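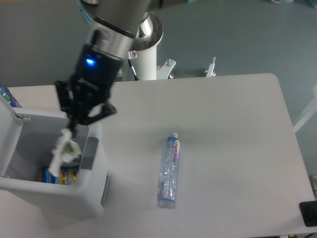
La célula de clasificación Zenora se puede ver en funcionamiento en la sala de demostraciones de Granincombe durante las jornadas de puertas abiertas de julio. Es un puesto de mesa para separar residuos ligeros de oficina y comedor, con un solo brazo y una pinza de dos dedos. En la demostración se trabaja con objetos corrientes: la pinza sostiene un residuo blanco arrugado sobre la boca del cubo, con la tapa abierta, mientras una botella de plástico transparente de tapón blanco sigue tumbada en el centro de la mesa. El LED azul de la pinza se distingue bien desde la zona de visitantes.

Inicio > Equipos > Clasificación > Célula Zenora

Tiempo de lectura: 2 minutos

Equipos Servicios Demostraciones Repuestos Contacto

Qué incluye el equipo

Brazo sobre pedestal, pinza paralela, mesa blanca de esquinas redondeadas, armario de control y software Skolura en español. El cubo no forma parte del suministro. Se admiten modelos rectangulares con boca libre, siempre que la tapa pueda quedar abierta durante el ciclo.

Datos básicos

Referencia: Zenora 123
Apertura máxima de la pinza: 100 mm
Altura máxima del cubo: 255 mm
Alimentación: monofásica
Instalación: interior, suelo nivelado

La apertura condiciona lo que se puede recoger. Las botellas pequeñas, los envoltorios y el papel arrugado entran sin dificultad. Las garrafas y las cajas montadas quedan fuera. El vidrio requiere otros dedos, que se piden aparte.

Cómo es la visita

Los pases empiezan a las 10:00 y a las 12:30. Primero se hace un ciclo completo sin intervención y después se repite con objetos colocados por los asistentes. Quien quiera probar sus propios residuos puede traerlos limpios y vacíos en una bolsa. El técnico enseña también la parada de emergencia, el cambio de dedos y la pantalla de Skolura donde se asigna cada material a su cubo.

La sala está en la planta baja, con entrada por el muelle de carga. Hay aparcamiento para furgonetas.

Pedidos y plazos

Costa distribuye la célula y se ocupa del montaje y de la puesta en marcha. El presupuesto se prepara tras la visita, con las medidas del local y una lista de los residuos habituales. Los dedos de repuesto se sirven desde almacén; el pedestal se fabrica bajo pedido.

Para reservar pase, escriba a través del formulario de Contacto e indique la hora preferida y el número de asistentes.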